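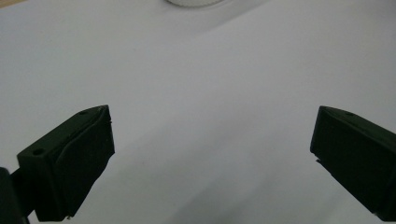 Plunstead Launches a Tabletop With Nothing to Say for Itself

PLUNSTEAD, August — Ultov, the furniture maker that once sold a desk with 18 drawers and heard about it for years, has a new product. It is a tabletop. It is pale, it is flat, and it comes in one color, which the company calls Plain.

The Gritix top goes on sale this month at the Ultov showroom on Sepúlveda Street and in 586 stores around the country. It fits the legs of any Ultov table sold in the past three years, including the ones customers have written to us about.

Gritix has no cable slot, no cup holder and no built-in charger. Early plans included all of these, plus a groove for pencils. They were dropped one at a time over a long spring, and sales staff who tried the last version asked mainly whether it was finished. It was.

The finish is matte and wipes clean with a damp cloth. Crumbs will show. So will coffee, ink and most kinds of jam, and the company suggests that buyers see this as a chance to find the crumbs.

"We looked at what people keep on their tables, and it was mail," an Ultov spokesperson said. "We can't do anything about the mail."

The first 100 buyers at the showroom will get a free cloth, also in Plain. Doors open at 10 a.m. Parking is behind the building — the sign is small, and a larger one has been on order for a while.

Store lists, sizes and care sheets are available from the Ultov press desk in Plunstead, weekdays until 3 p.m.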